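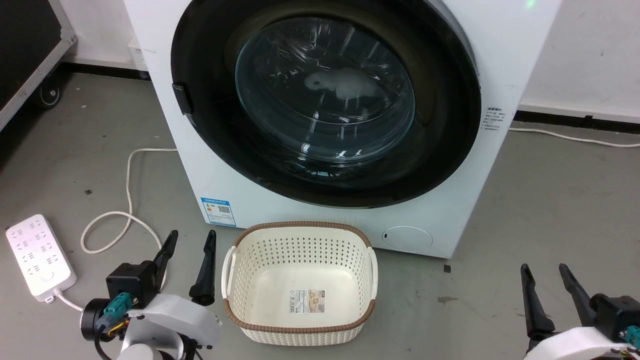
Wednesday, October

Shrinkage trial, Katene cotton canvas, second batch. Cut 20 squares from the Nondton roll, marked each one at 1000 mm along the warp with the laundry pen. Edges overlocked this time, as the last lot frayed and the marks got hard to read.

Washed at 40, no softener, line dried overnight. Left them flat for an hour before measuring. Warp down 31 mm on the worst piece, most of the others close to that. Weft barely moved. The Plolline cloth did better in spring but costs more and the width is awkward for the apron pattern.

Pen marks faded on the darker squares. Use thread tacks next time.

Dye: the Nirkum indigo still bleeds. White test strip came out pale blue after the second rinse. Tried a longer soak with salt, no change I could see. Will ask them if the fixer has been changed.

Cost so far is 141 for cloth and thread. The full order would be 2000 mm wide, so the cutting table needs the extension put back on before it comes. One leg is short. Blocks are under the sink.

To do: wash the same squares twice more, same cycle, measure again. Don't iron them first. Scissors need sharpening.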